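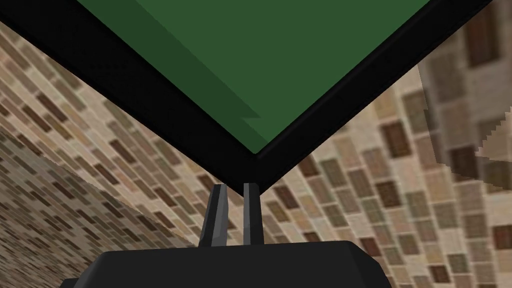 December 22, 2018

Office closed to the public at noon. The following is entered for the record while the details remain clear.

The Grabowska apartment building has passed its final walk-through, and the sellers have agreed to the date proposed in our last letter. The buyers attended with their inspector, who spent most of his time in the boiler room and on the rear stairs. Two matters were raised. The first concerned the handrail between the second and third landings, which is to be secured before the keys are handed over. The second concerned the storage lockers, which are listed in the deed papers but not in the sales sheet. Asabe Okeke amended the sheet the same morning and sent it to both parties. I have signed the office copy.

It should be noted that the sales sheet was prepared by this office and that the omission was ours. In the future, the deed papers will be read against the sheet by a second person before printing. I had believed this was already our practice. Asabe informs me that it lapsed in May, when the front desk was short of staff, and was not taken up again.

The listing at Praltside remains unsold. The owners telephoned twice to ask whether the price should be reduced before the new year. I advised them to wait. Few buyers are viewing houses in the last days of December, and a reduction made now would be old news by the time they return. The owners accepted this, though without much warmth. They have already moved out and are paying for two households. I do not expect their patience to last through January, and I have asked Asabe to prepare figures for a lower price so that we are not caught without them.

Six parties have seen the Praltside house to date. Their remarks are on file and agree in the main: the kitchen is well liked, the lot is generous, and the third bedroom is too small to be called one. On this last point I am inclined to side with the visitors. The room has a closet and a window and meets the rule, but the description leads people to expect more. I have rewritten the line to read "third bedroom or study."

Correspondence was received from Stusadetti regarding the yard signs. The new signs will cost more than the old, and the order must be for at least 200. Our present stock is weathered and several posts are split, so the order will have to be placed in any case. I have approved it, subject to a proof of the lettering. The last batch carried the wrong telephone extension, and we painted over it by hand.

The open house cards have been counted and locked away. Of the 300 printed in the spring, very few remain. Asabe proposes that visitors sign a single sheet at the door, as other offices do. I have no objection but would like to see it tried at one property first — Praltside would serve.

The heating in the rear office failed again after lunch. The building manager was notified in writing.

Outstanding for the first week back: the handrail receipt, the sign proof, the Praltside figures, and the return of the spare keys for Grabowska, which the inspector appears to have taken home with him. A message has been left at his office.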